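Search press room
Enter keyword
Go

News release — March
By the Lamix press desk

Lamix Asks Households to Fold One More Shirt

Lamix, maker of the Lutetti line of drawer dividers, today opened sign-ups for the Bretine Fold-Along, a month-long program for people whose clean laundry lives on a chair.

The program asks for 6 minutes a day and a flat surface. More than 300 households in the Chan district tried an early version last fall, and 84 of them were still folding at the end of it. Lamix considers this a triumph. The other households have been sent a reminder and a coupon.
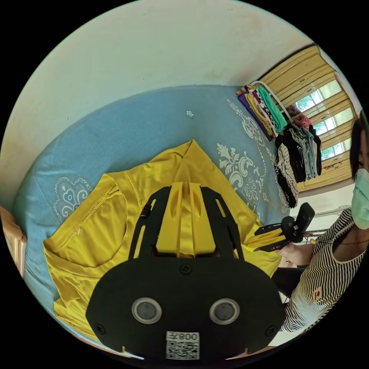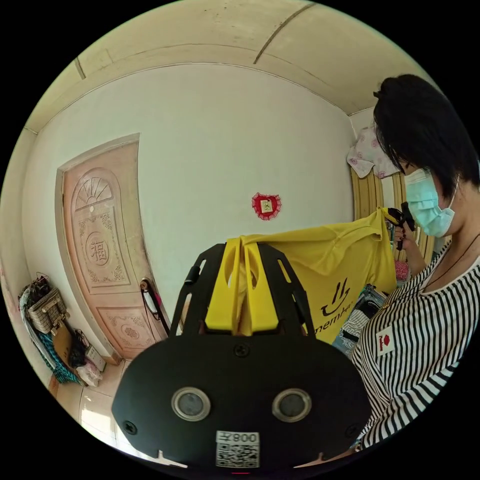 Week one of the Fold-Along is devoted entirely to the T-shirt, a garment everyone owns too many of and few people fold the same way twice. Participants learn 2 folds, one for drawers and one for shelves. The bed is the recommended work surface, and a pale blue cover like the one under the yellow shirt makes it easy to see where a sleeve has wandered off to. Shirts with a print, such as a smiling face, are folded with the print facing out, so that the owner can find the cheerful one on a bad morning.

Later weeks cover sweaters, towels and the fitted sheet. Lamix makes no promises regarding the fitted sheet.

Sign-up is free and includes a printed folding guide, which arrives folded. Lutetti dividers are sold separately and are not required, though the company would be lying if it said it didn't mind.

Contact: Lamix press desk
© Lamix. All rights reserved.
Back to top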